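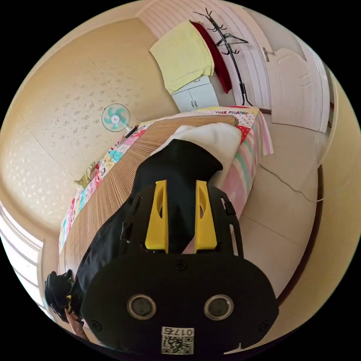

**Slide 1 – title**

Say hello, say who I am. I presented the late show on Pemgate Radio until October and now do the Saturday interviews. Talk is on how we cover celebrity news when the celebrity is local.

**Slide 2 – the Björklund story**

- Frøydis Björklund played the landlady in *Hellström* for 53 episodes. Moved to Wutanbridge after it ended.
- She announced her retirement on our programme, last four minutes of the hour. No warning to us or her agent.
- Play clip (40 secs). Wait for it to finish before talking.

**Slide 3 – what we did next**

We put the full clip online the same evening. More than 2,000 plays by midnight, which for us is a lot. Two national papers ran it, one with her age wrong – she was 61 at the time. They corrected it when she rang them herself.

**Slide 4 – what I'd change**

Orlando Arango was producing and wanted to hold the clip until she had spoken to the cast. I said no. I think he was right. One of them heard it from a reporter.

We now ask every guest, off air, who else needs to know first. Takes a minute.

**Slide 5 – fan pages**

Cliria is the biggest fan forum for the series, 1,000 members. They had the retirement as a rumour weeks before. I hadn't looked. Read out the two posts, leave the usernames off.

**Slide 6 – questions**

If asked about the reunion special: I don't know, she hasn't told me. If short of time, skip slide 5 and go straight here.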